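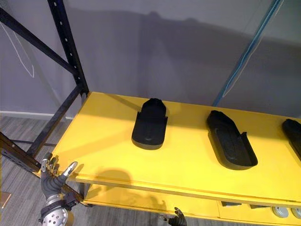 Mending knitwear for a living

The woman who runs Nila, a knitwear repair shop on Becerra Street in Duledik, did not set out to mend other people's jumpers. She worked in the office of a clothing wholesaler for 14 years and did her own darning in the evenings. A colleague asked her to fix a cardigan, then brought in two more. When the wholesaler closed its Duledik branch she rented a room above a bakery and put a card in the window.

"I thought I would do it until I found a job," she says. "I was still looking at adverts the first winter. Then one morning I noticed I hadn't looked for a month."

She asked not to be named in this piece. Customers know her as the lady at Nila and she would like to keep it like that.

Most of what comes in is moth damage. Elbows are next, then cuffs, then seams that have opened under the arm. She looks over each garment at the counter with the customer standing there and gives a price before they leave. A small hole costs 16 pounds. Larger work depends on the yarn and how many rows have gone.

"People are embarrassed by moths. They lower their voices. I tell them moths like good wool, so at least they've bought well."

She puts every woollen item in the freezer before she works on it, sealed in a bag, for 2 weeks. This annoys customers who want something back for a wedding. She has made exceptions and regretted one of them, when larvae got into a box of lambswool she had been saving.

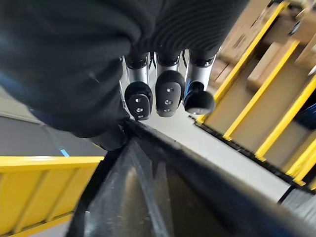

Cuffs and sleeves take up more of her week than she would like. A plain stocking stitch can be copied with a needle and a matching thread, and the repair vanishes after a wash. Ribbing is slower, as the columns have to line up and the mend has to stretch as much as the fabric on either side of it. Dark colours make it worse. On black knit like the sleeve in the photograph, the ridges show clearly in one part and seem to sink away in another, and there can be a bluish sheen where the light falls. She does black work between ten and two, by the window, and puts it away after that.

"I had a man ring up at five in the afternoon in December wanting a black polo neck done that night. I told him I couldn't see it. He thought I was being rude."

Matching yarn is the other difficulty. She keeps 20 drawers of it, sorted by thickness first and colour second, and still goes without the right shade more often than not. Some comes from charity shop jumpers that she unpicks, washes and winds. Some comes from a mill end supplier called Zullon, who will send a single cone if she asks nicely. When nothing matches she unpicks a little from an inside seam of the garment itself, provided there is enough to spare.

Visible mending has brought in younger customers. They ask for orange patches on grey jumpers, or darning in stripes. She was doubtful to begin with.

"I spent years learning how to hide it and now they want to see it. But I quite like it. It's quicker, and they wear the thing more."

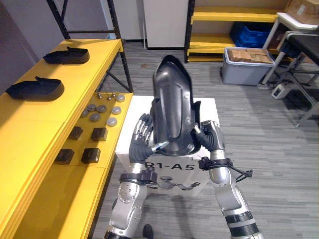
She turns down some work. Felted jumpers that have been through a hot wash cannot be brought back, whatever people have read. Very cheap acrylic she will mend if asked, but she tells the owner that the repair will cost more than the jumper did. Several have gone ahead anyway. One was a school jumper belonging to a boy who refused to wear any other.

Her advice for those who would like to start at home is to practise on socks. Use a thread slightly thinner than the original, leave small loops at the turns so that the darn does not pull, and stop when your eyes get tired. Wash things before storing them, too, even if they have only been worn once.

She would like to teach an evening class, and has asked the library for a room in the autumn. They have offered her the one with the bad lighting. She is going to bring her own lamps.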